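Call for participants: chore recording sessions, Praketach project

Koppel is looking for 10 people to work paid sessions at a table, doing small household and shop jobs with a hand-held gripper. The recordings go into Praketach, a project that asks a simple question: which everyday chores can a machine do yet, and which ones still need a person?

You don't need a technical background. We would like to hear from people who have stocked shelves, cleaned houses, packed orders, worked in a kitchen or run a busy home.

Much of the work is small. Plastic film has to be picked up and dropped in a bin. A wrapped item has to be moved from one spot to another without being squashed. Most adults do these things without looking. A robot arm often closes on the air beside the film, or gets hold of it and can't let go because it clings.

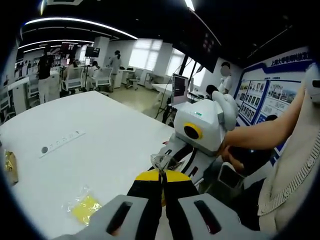

ABOUT THE WORK

You will hold a gripper by hand and use its two fingers in place of your own. A camera on the gripper records each attempt. Someone from the team will be at the table with you to call out the next job and reset the objects. Some jobs need two people with a gripper each, so you should be comfortable working side by side.

The current job list includes:

Picking up empty wrappers and film from a tabletop
Taking a sponge out of its plastic bag
Putting wrapped sponges in a row, then back in a box
Clearing a table around things that should stay where they are
Sorting small packets by size
Folding dishcloths

A session lasts three hours with two breaks. Expect to repeat the same job many times. Failed attempts are kept, and you will be asked to say in a few words what went wrong. Please don't apply if repetition bothers you, as there is no way around it.

WHERE THINGS STAND

The first round finished in December with 1,194 usable attempts. Rigid objects on a clear surface went well: the arm could pick up a mug or a boxed item and put it down again. Bagged goods were much worse. The bag moves, the item slides inside it, and the fingers pull on loose plastic while the thing you want stays on the table. Opening a bag was so unreliable that we stopped testing it on the arm and went back to recording people.

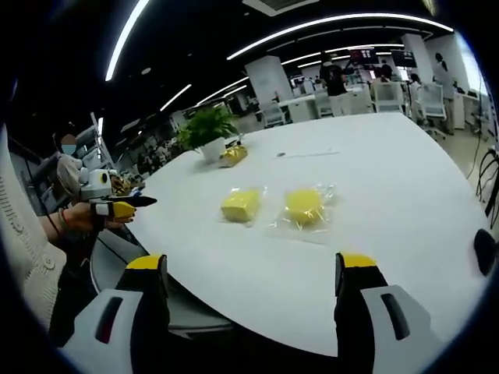 Sponges are back on the list for this round for that reason. They are soft, they come in bags of different shapes, and every supermarket sells them. Our retail partner, Holtetti, would like to know if shelf tidying could be handed over to a machine during quiet hours. Our own view is that it can't be yet, at least for anything in a loose bag. We would sooner have a clear answer with the failures written down than a good-looking demonstration.

Sølve Rønning sets the job list and is open to suggestions. If there is a chore you think a machine will never manage, put it in your application.

WHO CAN APPLY

You must be 18 or older and able to stand or sit at a table for up to an hour at a time. You need a comfortable grip in at least one hand. Left-handed people are very welcome — the first round had too few. Glasses are fine. Long loose sleeves tend to catch, so plan to push them up.

Sessions take place in a shared, open lab with other people working nearby. It can be noisy. You may wear a mask if you prefer. Your hands, clothing and voice will be recorded. Faces are blurred before any material leaves the team.

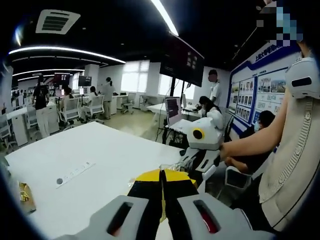 Participants are booked for six weeks, two sessions a week, in the morning or the afternoon. Tell us which suits you and we will try to keep you in the same slot. Training is paid at the same rate as regular sessions. Travel is paid back on receipt. You can withdraw at any point and keep what you have earned, and you can ask to have your recordings deleted.

HOW TO APPLY

Send a short note to Philomena Amegashie, participant coordinator, through the Koppel contact form. Include your age, the hand you write with, the times you are free and a line or two on any hands-on work you have done, paid or unpaid. A résumé is optional.

Applications close April 1, 2025. Everyone will get a reply. Questions about recordings and privacy should go to Nkrumah Opoku through the same form.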